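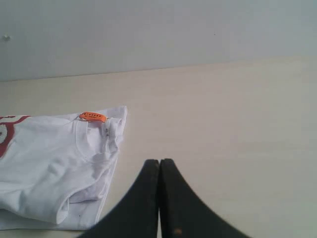
A reader signing as Mistside wrote in to say that my rule about closed fingers was too fussy, and that if the arm is switched on, people should keep clear of it whatever the fingers are doing. I agree with the second half. I'm keeping the first.

Posted in October by the author of the Narow notes

The rule is short. Between one fold and the next, the gripper goes back to closed, beside the garment and not over it. We wrote it down at Mollano after going through 1,193 logged runs and finding that 286 of the faults began with the fingers part open at the start. A part-open finger catches a hem or a tag string, and the next move drags the lot.

Tags are the other thing I get asked about. Our sheet says a tag may stay on if it lies on top of the cloth where the camera can pick it out, as the orange one does on the white shirt. If it is tucked inside a fold, stop and move it by hand with the arm paused. Ayala, the older project, had everyone cut tags off first. It was simpler, but then the practice clothes behaved better than the real ones.

The rest of the sheet, as it stands:

Clear the table of anything that isn't part of the task.
Pause the arm before a hand goes anywhere near it.
Look over the finger surfaces every 385 runs and write down any wear. Scuffs are fine, chips are not.
Change the fingers at 1,000 runs even if they look all right.

Mistside also asked whether the count should restart when only one finger is changed. We change them as a pair, so it hasn't come up. I'll add a line saying so.

Contact | Copyright Narow notes | Back to top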